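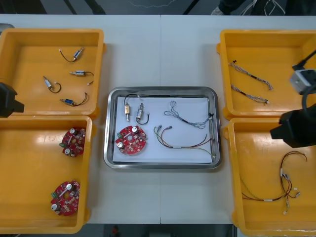 Figure 3. Kitting workspace used in all trials. Source bins stand on both sides of the lined steel tray; solenoids, circuit boards and wire harnesses are handled by two arms.

4.2 Task Allocation and Shared-Tray Arbitration

The planner described in Section 3 produces an ordered list of transfers, each consisting of a part class, a source bin and a target region on the tray. It does not assign these transfers to an arm. Assignment is made at run time by Rerkidgate, the arbitration layer, which receives the joint state of both arms and the current part map and grants access to the tray one region at a time. Bins on the left are assigned by default to the left arm and bins on the right to the right arm. The default may be overridden when one arm is waiting and the other has more than one transfer in its queue.

Access is granted through a swept-volume test. For each candidate motion the layer computes the volume covered by the links, the wrist housing and a padded model of the external cabling, then checks it against the volume already reserved by the other arm. Cabling was left out of the first version of the model, and the resulting plans passed the test while bringing the cable loops of one arm close to the wrist of the other. The padded model is conservative and lengthens some paths, a cost we accepted for the remainder of the study. 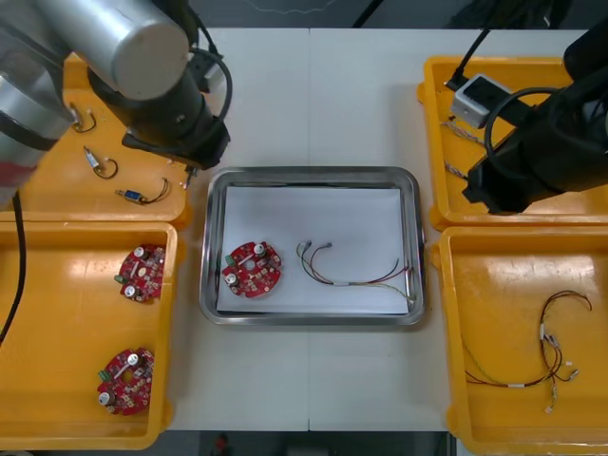 Reservations are released as soon as the arm has cleared the tray rim, without waiting for the place action to be confirmed. Confirmation arrives later from the perception module and, if it is negative, the transfer is returned to the queue with a raised priority. A limit of six returns was set for any single part, after which the trial is halted and logged as incomplete.

Part detection runs on the overhead view at the start of each cycle. The detector was trained on 2000 labeled images, of which 790 contain at least one harness. Rigid parts are represented by a center point and an orientation. Harnesses are represented by a short chain of points along the main bundle — the connectors are detected separately and attached to the nearest chain end.
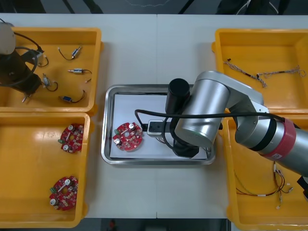
When an arm blocks the overhead view of a bin, the part map for that bin is frozen and marked as stale. A stale map may be used to plan an approach but not to close the gripper. The final correction is then taken from the wrist camera by Tratumeo, our local pose refinement module, which was adapted from the earlier Kuhlmann-Badier formulation.
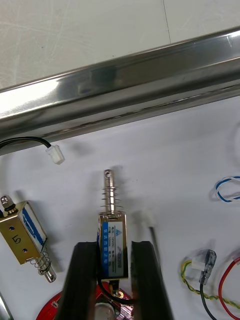

Pose refinement for solenoids is treated separately from that for boards and harnesses. The class has a strong axis but few stable surface features, and orientation about that axis is often ambiguous. The plunger and its return spring fix the axial direction once the part is held upright between the fingers, and the blue strip on the label gives a usable cue for rotation when that face is toward the camera. Where the label is turned away, the module reports the axis only and the place action proceeds with rotation unconstrained. Refinement was limited to 46 iterations per grasp, and the last accepted estimate was kept if the limit was reached.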